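Nandomik issue tracker
Component: perception / grasp point selection
Ticket: 142
Status: fix merged, monitoring
Reported by: Juvden site team
Assigned to: Tae-yang Wang

Summary
Hem detector returns grasp points inside the robot's own shadow when working on white bedding. The planner accepts them, the arm goes to the wrong place, and the task ends with GRASP_EMPTY.

Environment
Bang controller, release 39
Petum perception node, default weights
Bedding config: white_on_white
Head camera plus both wrist cameras

Steps to reproduce
1. Start the bedding task with the ceiling light behind the robot.
2. Lean the torso forward until the head shadow falls across the near edge of the bed.
3. Request a single-hand hem grasp.
4. Compare the returned grasp point with the hem in the head camera view.

Expected: grasp point on the fabric hem.
Got: grasp point on the shadow edge in 22 of the test requests. In the worst one it was a full hand's width off.

Log extract
petum: edge candidates found, best score 0.39
petum: depth step below threshold, falling back to intensity
bang: target accepted
bang: close left
bang: GRASP_EMPTY, retry 1
bang: GRASP_EMPTY, retry 2
bang: task aborted

Comment, Tae-yang Wang
The second line is the problem. A single sheet lying on another sheet gives almost no depth step, so the node drops to intensity edges. On white cloth the strongest intensity edge is often our own shadow. The fallback has been there since the first Petum build and was never meant for this bedding config.

Comment, Juvden site team
We tried turning the exposure down on the head camera. It helped a bit with the bright areas of the sheet but the shadow edge was still picked. We have put the setting back to default. Is there any way to switch the fallback off from the site config?

Comment, Tae-yang Wang
Not at the moment. Turning it off completely would leave you with no candidates on thin sheets. I would like to mask the shadow instead. We know where the head and shoulders are from the joint state, and the light position can be set once per room. The mask is projected on to the bed plane and any edge that follows its outline is marked down.

Change made
Petum: shadow mask added, on by default for white_on_white.
Petum: intensity fallback now needs agreement across 2 head camera positions.
Bang: on GRASP_EMPTY, ask for a new grasp point before retrying. Before this it closed again at the same target.

Comment, Juvden site team
Installed on our unit. The light position was awkward to enter because the field wants metres from the robot base and the help text says centimetres. Please correct the text.

Comment, Tae-yang Wang
Help text corrected. Views from the bedroom setup are attached, one wrist camera and two head camera. 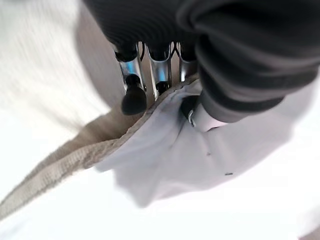
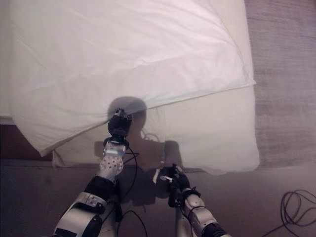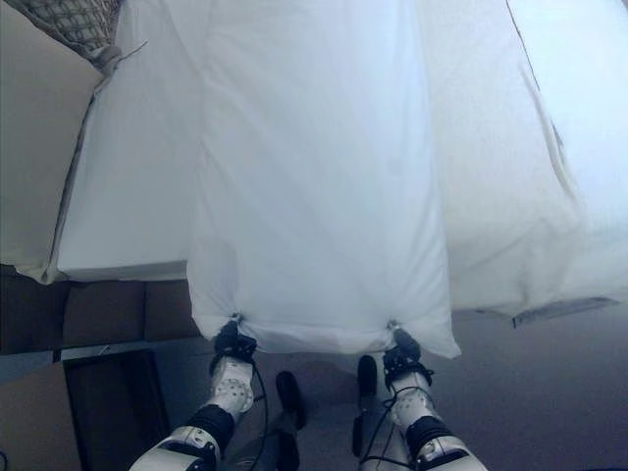

Notes on the attachments
The second view is the one to use for checking the mask. The shadow lies over the hem and the left gripper has the cloth at the same spot, so the old scoring and the new scoring can be compared on it directly. In the third, both grippers are holding the bottom edge of a pillow against white bedding, which is the two-hand version of the same contrast problem. The first is close up on dark ribbed knit and pale cloth. Contrast is no trouble there, but the white surface along the bottom is blown out, so please leave wrist exposure on auto and do not copy the head camera value across.

Remaining items
Two-hand grasps still score each hand separately. If one point is rejected, the other should be held until a new pair is found. Moved to its own ticket.
Light position has to be entered again after a map reset. Juvden to confirm whether this also happens when only the bed pose is cleared.
Leave this ticket open until the site has run the new build through March.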